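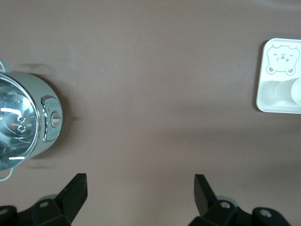 Costel Todorova wanted to know, before the ad was even up, whether this was a real job or just a way to get free labor out of people who like comics. Fair enough. It's a real job. It pays by the hour, and you can't take your wages in back issues, although two people have already asked.

Brendside Comics is looking for a part-time grader and lister to work through the Turner collection, which we bought in one go and have been walking sideways past ever since. It runs to 12 long boxes of newspaper strip reprints, romance, westerns and funny animals, plus one short box marked MISC that we've agreed to leave for the new hire.

What you'd be doing

Opening bags. Checking that the staples are where staples should be and that the centerfold hasn't left home. Grading on the ordinary ten-point scale, with notes a buyer can use ("half-inch tear, bottom of spine" is a note, "has character" is a warning). Scanning front and back. Writing the listing, pricing it against recent sales, and putting the book back in the box it came out of, in the same order. Please read that last part again.

We'd like 100 books listed a week once you're up to speed. The first week we'll be pleased if you find the light switch, which is behind the spinner rack.

What you need

A steady eye for color touch and trimmed edges. Clean, dry hands. Enough typing to get through a day without hating us. You should be able to lift a full long box, or be honest about it so we can split them. Store experience is nice but we've hired without it before, with mixed results, one of whom is now the manager.

You don't need to own a collection. If you do, we'll ask you to list it before you start, so there's no awkwardness later over whose copy is whose. Staff may buy from the Turner boxes only after a book has been up on the site for 12 days. Vesela Ivanov wrote that rule and has since regretted it more than anyone.

Hours and pay

Sixteen hours a week, split however you like between opening and closing. Pay is by the hour at the same rate as our counter staff, plus a $400 bonus when the last box is done. The job runs through the end of November and may go on longer if we keep buying things at estate sales, as we've promised not to.

How to apply

Pick any comic you have on hand, grade it, and send us your notes with a scan of both covers. Be harsh. Add a few lines about yourself and the hours you can work. Drop it off at the counter or mail it to the store, marked for Vesela – no résumés in Mylar, please. Applications close 14/08/2019.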